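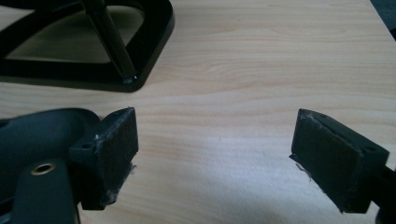

Figure 5. Plateau en bois clair, fil du bois presque horizontal ; une zone de reflet pâlit la surface et y efface le veinage.

Temps de lecture : 5 min

3.2 Influence de l'éclairage sur l'évaluation des surfaces en bois

L'évaluation visuelle d'un bois clair dépend fortement de la direction de la lumière. Quand celle-ci est rasante, le fil apparaît avec netteté, mais les zones de reflet perdent presque toute information (figure 5). Aitken et Barrios ont déjà signalé cette difficulté pour les finitions satinées, sans proposer toutefois une correction.

Dans la présente étude, nous avons comparé deux finitions, nommées Skesico et Arkico, appliquées sur des éprouvettes de frêne et d'érable. Les éprouvettes ont été poncées au grain 400, puis conservées pendant 12 jours dans une salle à humidité constante. Au total, 2893 jugements ont été recueillis auprès de menuisiers et d'étudiants, qui devaient noter la lisibilité du veinage sur une échelle de cinq degrés.

Les notes obtenues sous lumière diffuse sont plus homogènes que celles obtenues sous lumière directe. L'écart est surtout marqué pour la finition Arkico, dont la brillance est plus élevée. Les menuisiers ont tendance à incliner l'éprouvette avant de répondre, ce que le protocole permettait. Les étudiants l'ont fait plus rarement, et leurs notes sont plus dispersées.

Une première série, réalisée en décembre, a été écartée de l'analyse : la lumière naturelle y variait trop au cours d'une même séance. Pour les séries suivantes, les fenêtres ont été occultées. L'effet de l'essence de bois est traité dans la section 3.3.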